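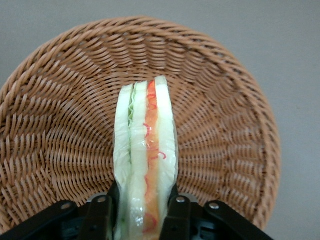
手机锁屏之后，即时消息为什么会迟到？

在我们测试的机型上，迟到主要来自系统对后台进程的限制，网络本身的影响居于其次。应用进入后台一段时间后，系统会推迟它的定时任务，合并它的唤醒请求，有时直接结束进程，消息于是停在服务器或系统推送通道里，等到下一次唤醒才送达。

图 4　圆形浅编篮的内侧，编条呈斜向排列。

## 4 锁屏状态下的消息到达延迟

### 4.1 测试对象

本节考察四款中低价位的安卓手机，分别是 Gilldale 的入门款和标准款，以及 Altodia 与 Prins 各一款。四款手机的公开参数相近，屏幕尺寸、电池容量和内存都落在同一档次，零售页面上几乎看不出后台管理方面的区别。Gilldale 的两款使用同一套系统界面，处理器不同，放在一起可以观察硬件差异在同一策略下起多大作用。Altodia 与 Prins 各有自己的系统界面，后台管理的入口、名称和默认值都不一样。

所有手机均为零售渠道购入，测试前恢复出厂设置，只登录测试账号，不迁移任何旧数据。系统更新到 2020 年 2 月 23 日可以获取的最新稳定版本，此后关闭自动更新，直到全部轮次结束。我们没有解锁引导程序，也没有获取系统最高权限。这样做的代价是看不到部分内核日志，好处是手机的状态与普通用户手里的相同。

每台手机安装同样一组常用应用，包括浏览器、地图、音乐播放器、两款购物应用和一款短视频应用。它们的作用是占用内存，并在后台产生正常的竞争。空机测得的延迟普遍偏低，与日常使用相差较大，因此空机数据只用于检查装置，不进入后面的比较。

### 4.2 测量方法

消息的发送和接收由自编工具 Getorard 完成。它分为两部分，发送端运行在固定的服务器上，接收端是装在被测手机里的一个普通应用。发送端按随机间隔发出带编号的短消息，并记下发出时刻；接收端在应用进程得到消息时记下一个时刻，在系统弹出通知时再记一个时刻。两个时刻分开记录，是考虑到部分系统会先把消息交给应用，再延后显示通知。用户感受到的是后一个时刻，本节所说的“到达延迟”也以它为准。

手机时钟在每轮开始前与服务器校准一次，结束后再读一次偏差，偏差按线性分摊到该轮的每条记录。校准只在屏幕点亮时进行，轮次中间不做，否则校准请求本身会唤醒手机，改变要测的东西。我们在早期试验里犯过这个错误，接收端每隔一段时间向服务器报告一次状态，结果 Altodia 的延迟几乎消失，去掉报告之后才恢复。那批数据已全部作废。

接收端的日志只写在本地，轮次结束后通过数据线导出。连接数据线会使手机进入充电状态，而充电时四款手机都会放松后台限制，所以导出必须放在最后一步。测试全程使用电池供电，开始时电量充满。各轮结束时，没有一台手机的电量低到触发自动省电模式。

设置方面考虑两个因素，每个因素有三个水平。第一个因素是后台权限，分为出厂默认、允许自启动和完全不限制。各厂商的叫法不统一，我们按照设置页面上的说明文字归类，归类有疑问的选项不用。第二个因素是网络，分为室内无线网络、信号良好的移动数据和信号较弱的移动数据。两个因素组合后得到 9 种条件，每款手机在每种条件下测一轮，每轮持续 8 小时，轮次顺序随机排列。手机锁屏后平放在桌面上，轮次内不触碰。全部轮次合计得到超过 1280 条有效记录。

有效记录的判定标准是发送端确认消息已交给推送服务，并且接收端在轮次结束前或结束后的首次亮屏时收到了它。轮次结束前没有到达、亮屏后才出现的消息仍算有效，其延迟按亮屏时刻计算，并加上“截尾”标记。亮屏后仍未出现的消息另外列为丢失，不参与延迟统计。

### 4.3 推送通道的处理

消息到达手机有两条路径。一条是应用自己与服务器保持长连接，消息由应用进程直接接收；另一条是借助系统级推送服务，由系统进程代收后再通知应用。两条路径受后台限制的影响很不一样，混在一起讨论容易得出相反的结论。

Getorard 的接收端同时实现了两条路径，每轮只启用一条。正式测试采用长连接，因为厂商的推送服务对消息频率和内容各有规定，很难在四款手机上做到条件一致。系统级推送只做了补充测试，记录不计入上面的总数，结果放在 4.6 节。读者在引用本节结论时应当留意，已经接入厂商推送的大型应用，表现一般会好于这里的长连接应用；规模较小的应用、自建服务的聊天工具和许多智能家居应用，则更接近本节的情形。

心跳间隔也会影响结果。心跳过长，运营商网络可能先行断开空闲连接；心跳过短，应用容易被系统判定为耗电异常。我们在四款手机上使用相同的心跳间隔，没有针对机型调整。实际产品通常会根据网络状况自动调整心跳，延迟可能因此改善，但这种机制会使厂商策略的影响难以单独看清。

### 4.4 默认权限下的结果

在出厂默认权限下，四款手机的延迟分布都明显偏斜。多数消息很快到达，少数消息拖得很长，因此平均值不能很好地反映使用感受，下文以中位数和分布尾部为主进行说明。

Gilldale 的两款手机表现接近。锁屏之后的初始阶段，消息几乎没有可察觉的延迟；随后系统进入休眠，消息开始成批到达，同一批里的消息延迟各不相同，通知却在同一时刻弹出。批与批之间的空隙逐渐变长，与安卓系统休眠机制中维护窗口逐步拉开的规律相符。入门款的处理器较慢，唤醒后处理一批消息的时间略长，但与等待唤醒的时间相比可以忽略。由此看来，在同一套系统界面下，处理器对到达延迟的影响很小。

Altodia 的情况不同。它在锁屏后较早结束了接收端进程，之后的消息一条也没有到达，直到轮次结束点亮屏幕、重新打开应用时才一并出现。默认权限下三种网络的结果都是如此。若只看到达的消息，Altodia 的中位数反而低，因为到达的都是进程被结束之前的那些。这是只报告平均延迟时容易忽略的问题，我们在统计中保留截尾记录，目的就在于此。

Prins 介于两者之间。进程有时保留，有时被结束，被结束后偶尔会由系统重新拉起。我们检查了各轮的内存占用，没有发现它与进程被结束之间存在稳定的对应关系。Prins 的设置页面提到系统会学习用户的使用习惯，测试机恢复出厂设置后没有积累使用记录，这可能使它比长期使用的手机更保守，也可能更宽松，目前的数据无法区分。

网络因素在默认权限下的作用有限。弱信号条件下，消息到达的批次没有明显减少，每批的等待时间略有增加。无线网络与信号良好的移动数据之间看不出稳定差别。

### 4.5 调整权限后的变化

允许自启动之后，变化最大的是 Altodia。接收端进程被结束后能够重新启动，大部分消息可以在轮次内到达，但重新启动之前的等待时间仍然较长，分布尾部没有消失。Gilldale 的两款手机几乎没有变化，它们在默认权限下本来就不结束进程，自启动权限自然用不上。Prins 的进程中断次数减少，消息成批到达的现象依旧。

改为完全不限制之后，四款手机的中位数都降到用户难以察觉的水平，机型之间的差别也随之缩小。剩下的延迟主要出现在弱信号条件下，原因是连接断开后重新建立需要时间。此时网络成为主要因素，与默认权限下的情形正好相反。已有的一些用户调查认为消息延迟与信号有关，另一些认为与省电设置有关，两种说法可能都成立，只是受访者的手机处在不同的权限状态。

需要说明的是，“完全不限制”在四款手机上要走的步骤不一样。Gilldale 只需在电池设置里修改一项。Prins 需要修改两项，分别位于电池页面和应用管理页面，只改其中一项时效果与允许自启动接近。Altodia 除上述两类设置外，还要求在多任务界面手动锁定应用，并且系统清理功能会给出提示，建议用户恢复默认值。若用户照提示操作，之前的设置会一次全部还原，界面上没有逐项列出还原的内容。

我们也记录了各轮的耗电。完全不限制时，手机的待机耗电略高于默认权限，差距在四款手机上都不大，小于同一款手机在无线网络与弱信号之间的差距。不过测试中只放开了一个应用。若用户对多个应用同时放开限制，唤醒次数会叠加，耗电不能按本节数据简单推算。

### 4.6 系统级推送的补充测试

补充测试在默认权限和室内无线网络下进行，四款手机各测一轮，消息改由系统级推送发送。Gilldale 的两款手机延迟明显下降，消息不再成批出现。Prins 也有类似改善，个别消息仍有停顿。Altodia 的消息能够及时显示通知，但点开通知后，应用需要重新启动并从服务器取回内容，用户会看到一段空白的加载过程。

换句话说，对 Altodia 而言，通知的到达和内容的到达是两件事。若评测只记录通知弹出的时刻，Altodia 与其他机型没有差别；若记录用户读到消息的时刻，差别依然存在。我们建议后续评测同时给出这两个时刻。

推送服务还区分消息的优先级。补充测试统一使用高优先级，普通优先级没有测试。厂商文档对普通优先级的描述较为笼统，通常只说明系统会选择合适的时机送达，没有给出上限。

### 4.7 与公开参数的关系

购买手机时，用户能看到的参数主要是处理器、内存、存储、屏幕、摄像头和电池。本节测试的四款手机在这些项目上相近，在默认权限下的消息到达情况却相差很大。内存容量常被用来推断后台保留能力，从我们的记录看，这种推断并不可靠。Altodia 结束接收端进程时，系统报告的可用内存仍然充足，触发条件更像是锁屏时间，具体规则无法从外部确认。

待机时间的宣传数值也与此有关。厂商在公布待机时间时一般不说明后台权限的状态，也不说明测试期间有多少应用在接收消息。两款电池容量相同的手机，如果一款在锁屏后结束了大部分后台进程，另一款保留了它们，所得的待机时间就不宜直接比较。把待机时间与消息到达情况放在同一张表里，对读者会更有用。

### 4.8 误差与局限

时钟偏差是测量误差的主要来源。按线性分摊之后，残余误差小于用户能够察觉的延迟，对分布尾部没有实质影响，但会影响最短一段延迟的数值，因此本文不比较各机型在这一段上的先后。

样本方面，每款手机只有一台，无法估计同款不同机之间的差异。每种条件只测一轮，Prins 这类行为不稳定的机型尤其需要重复测量。我们计划在四月补测 Prins，每种条件增加轮次，并加入一台有较长使用记录的手机，用来检验使用习惯学习功能的影响。

测试姿态也有局限。手机平放不动时，系统容易判定为静止，从而进入较深的休眠；放在口袋里随人走动时，休眠往往较浅，延迟可能更短。本节结果对应夜间或办公桌上的情形，不应推广到移动中的使用。

最后，后台策略由系统软件决定，一次更新就可能改变。本节结论只适用于所测的系统版本。Getorard 的日志中保存了每轮开始时的系统版本号和应用权限状态，更新后若需复测，可以按同样的条件重新排列轮次，再与现有记录逐条件比较。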